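흰색 상판

흰색 상판(白色上板)은 탁자, 작업대, 조리대 등의 윗면을 이루는 수평 판재 가운데 표면을 흰색 또는 흰색에 가까운 밝은 회백색으로 마감한 것을 가리킨다. 가정의 식탁과 책상, 학교의 실습대, 소규모 포장 작업장의 작업대에 널리 쓰인다. 넓은 뜻으로는 도장한 목재, 수지 화장판, 인조석, 유리 등 재료를 가리지 않고 흰색 표면을 가진 상판 전체를 포함하며, 좁은 뜻으로는 판재 심재 위에 흰색 마감층을 붙인 가구용 상판만을 말한다. 이 문서에서는 주로 좁은 뜻의 흰색 상판과 그 위에서 이루어지는 용기 및 쟁반의 정리를 다룬다.

명칭

가구업계에서는 '백색 상판', '화이트 상판'이라는 말이 함께 쓰인다. 판매 목록에서는 색조에 따라 순백, 유백, 회백 등으로 나누기도 하나 구분 기준은 제조사마다 다르다. 같은 이름으로 표시된 제품이라도 생산 시기가 다르면 색조가 어긋날 수 있으므로, 상판을 나란히 이어 붙이는 경우에는 같은 시기에 생산된 판을 쓰는 것이 일반적이다. '상판'은 다리와 틀을 제외한 윗면의 판만을 뜻하며, 다리까지 포함한 완제품은 탁자 또는 작업대로 부른다.

구조

흰색 상판은 대개 심재, 표면층, 뒷면층, 측면 마감재로 이루어진다. 심재는 하중을 받는 부분으로, 파티클보드나 중밀도 섬유판, 합판이 쓰인다. 표면층은 색과 광택을 결정하고 마모와 얼룩에 직접 노출된다. 뒷면층은 눈에 띄지 않으나 앞뒤의 수분 흡수 차이를 줄여 판이 휘는 것을 막는다. 측면 마감재는 절단면을 덮어 심재에 물이 스며드는 것을 막는 띠로, 모서리의 내구성은 이 띠의 두께와 접착 상태에 크게 좌우된다.

가정용 책상에는 두께 18mm의 판이 흔히 쓰이고, 무거운 물건을 올리는 작업대에는 30mm 이상의 판이 선호된다. 측면 띠의 두께가 2mm인 제품은 모서리를 둥글게 깎을 수 있어 손과 팔이 자주 닿는 가구에 적합하다. 상판의 길이가 길어지면 가운데가 처지기 쉬우므로 아래쪽에 보강대를 대거나 중간 다리를 추가한다. 앉아서 쓰는 탁자의 경우 바닥에서 상판 윗면까지의 높이는 약 70cm로 하는 예가 많다.

표면 마감

무광

무광 마감은 빛을 여러 방향으로 흩어지게 하여 조명이 표면에 비치는 것을 줄인다. 위에서 고르게 조명을 받을 때에도 강한 반사점이 생기지 않으며, 물건 주위의 그림자는 경계가 흐린 회색으로 나타난다. 글을 읽거나 작은 부품을 다루는 자리에 알맞다. 반면 표면의 미세한 요철에 때가 남기 쉽고, 단단한 물건으로 문지르면 그 자리만 광택이 달라 보일 수 있다.

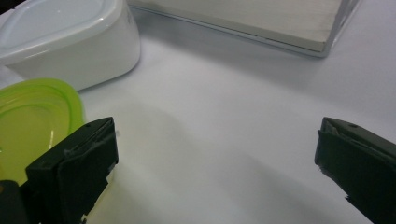 무광 흰색 상판과 그 위의 흰색 플라스틱 용기, 반투명 연두색 뚜껑, 얕은 직사각형 쟁반.

유광

유광 마감은 표면이 치밀하여 액체가 잘 스며들지 않고 닦아 내기 쉽다. 그러나 천장의 조명과 창이 그대로 비쳐 눈의 피로를 유발할 수 있으며, 지문과 잔흠집이 무광보다 두드러진다. 조리 공간에서는 청소의 편의를 이유로 유광을, 사무 공간에서는 반사가 적다는 이유로 무광을 택하는 경향이 있다.

반무광

무광과 유광의 중간 단계로, 두 마감의 단점을 어느 정도 완화한 것이다. 가정용 완제품에서는 별도의 표시 없이 반무광이 적용되는 경우도 많다.

색조와 조명

흰색 상판은 주변 빛의 영향을 크게 받는다. 전구색 조명 아래에서는 누르스름하게, 주광색 조명 아래에서는 푸르스름하게 보이며, 광량이 부족하면 회색에 가깝게 느껴진다. 조명이 한 방향에서만 들어오면 판의 한쪽에서 다른 쪽으로 갈수록 밝기가 서서히 변하는 명암 차가 생긴다. 이 때문에 견본을 고를 때에는 상판을 실제로 설치할 장소의 조명 아래에서 확인하도록 권장된다. 벽이나 커튼의 색도 상판에 옅게 반사되므로 매장에서 본 색과 설치 후의 색이 다르게 느껴지는 일이 잦다.

어두운 색의 물건은 흰 바탕에서 윤곽이 분명하게 드러난다. 나사, 실밥, 부스러기 등 작은 물체를 찾기 쉽다는 점은 검수와 분류 작업에 흰색 상판이 채택되는 주된 이유이다. 반대로 흰색이나 옅은 회색의 물건은 바탕과 구별이 어려우며, 이러한 물건에서는 테두리의 색과 그림자가 형태를 알아보는 실마리가 된다.

용기와 쟁반의 배치

상판을 정리하는 기본 방법은 손이 가장 자주 움직이는 구역을 비워 두고, 용기와 쟁반을 가장자리나 안쪽에 놓는 것이다. 이때 가운데 구역을 작업 구역, 물건을 두는 바깥쪽을 보관 구역이라 부른다. 두 구역의 경계를 테이프로 표시하는 곳도 있으나, 쟁반 자체를 경계로 삼는 방식이 더 널리 쓰인다.

용기

뚜껑이 있는 플라스틱 용기는 부품이나 식재료, 문구류를 나누어 담는 데 쓰인다. 용기를 열어 둔 채 작업할 때에는 뚜껑을 용기와 가까운 자리에 두는 것이 원칙이며, 여러 용기를 함께 쓰는 경우에는 뚜껑의 색을 달리하여 짝을 구분한다. 몸체가 흰색인 용기는 흰 상판에서 눈에 잘 띄지 않으므로 색이 있는 뚜껑이 위치를 알아보는 데 도움이 된다. 반투명 뚜껑은 닫은 상태에서도 내용물의 유무를 대략 확인할 수 있으나, 색이 짙을수록 내용물의 색을 판별하기 어렵다.

쟁반

얕은 쟁반은 물건을 펼쳐 놓고 한눈에 살피는 데 적합하다. 직사각형 쟁반은 상판의 변과 나란히 놓을 수 있어 원형 쟁반보다 자투리 공간이 적게 생긴다. 테두리가 낮으면 손을 넣고 빼기 편하지만, 둥근 물건이 넘어가 떨어질 수 있다. 흰 쟁반을 흰 상판에 올릴 때에는 테두리에 다른 색이 들어간 제품이 구별하기 쉽다.
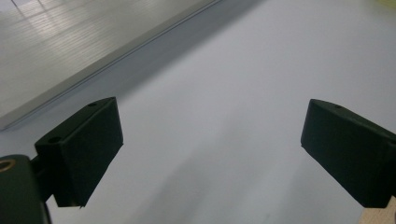 매끄러운 회백색 상판의 표면.

관리

일상적인 청소에는 부드러운 천을 물에 적셔 꼭 짠 뒤 한 방향으로 닦고, 마른 천으로 남은 물기를 제거한다. 기름때에는 중성세제를 묽게 타서 사용한다. 연마제가 든 세정제와 거친 수세미는 표면층을 긁어 얼룩이 더 쉽게 배게 하므로 피해야 한다. 커피, 카레, 유성 잉크와 같이 착색이 강한 물질은 오래 둘수록 지우기 어렵다.

뜨거운 냄비를 직접 올리면 표면층이 변색되거나 들뜰 수 있어 받침을 사용한다. 플라스틱 용기의 바닥에 모래나 금속 부스러기가 붙어 있으면 용기를 미는 동안 원호 모양의 흠집이 생긴다. 용기는 밀지 않고 들어서 옮기며, 바닥을 정기적으로 닦아 준다.

밝은 색의 표면은 직사광선을 오래 받으면 누렇게 변하기도 한다. 특히 물건을 한자리에 계속 두었다가 치우면 가려졌던 부분과 드러났던 부분의 색 차이가 나타난다. 창가에 놓인 상판에서는 용기와 쟁반의 위치를 주기적으로 바꾸는 것이 좋다. 난방이 이어지는 12월 이후에는 실내가 건조해져 측면 띠의 접착부가 벌어지는 사례가 있으므로 모서리의 상태를 함께 점검한다.

손상과 보수

흔한 손상으로는 잔흠집, 찍힘, 얼룩, 모서리 들뜸, 심재의 팽창이 있다. 얕은 흠집은 같은 색의 보수용 왁스로 메울 수 있으나, 무광 표면에서는 보수한 자리의 광택이 주변과 달라지기 쉽다. 모서리가 들뜬 경우에는 틈 안의 먼지를 제거하고 접착제를 넣은 뒤 굳을 때까지 눌러 둔다. 물이 스며들어 부풀어 오른 심재는 건조한 뒤에도 원래의 두께로 돌아오지 않으므로 판을 교체하는 것이 보통이다.

제품과 규격

흰색 상판은 다리와 묶인 완제품 외에 판만 따로 판매되기도 한다. Brasthorpe는 상판과 다리를 분리하여 공급하며, 'Stevance' 계열의 무광 흰색 판을 책상용과 작업대용으로 나누어 내놓고 있다. Öberg의 제품은 측면 띠까지 표면과 같은 색으로 마감하여 이음선을 줄인 점이 특징이다. Ovdale의 공동 작업실에서는 같은 높이의 흰색 상판을 이어 붙여 긴 작업대로 사용하고, 용기와 쟁반은 각 자리의 안쪽에 두도록 정하고 있다.

판만 구입할 경우에는 다리를 고정할 나사의 길이가 판의 두께를 넘지 않는지 확인하여야 한다. 나사가 지나치게 길면 표면층을 뚫거나 밀어 올려 윗면이 볼록해진다. 전선 구멍이나 모서리 가공을 새로 하였을 때에는 절단면을 띠나 밀봉재로 덮는다.

같이 보기

작업대
수지 화장판
플라스틱 용기
쟁반
정리 정돈

최종 수정: 2025. 6. 30.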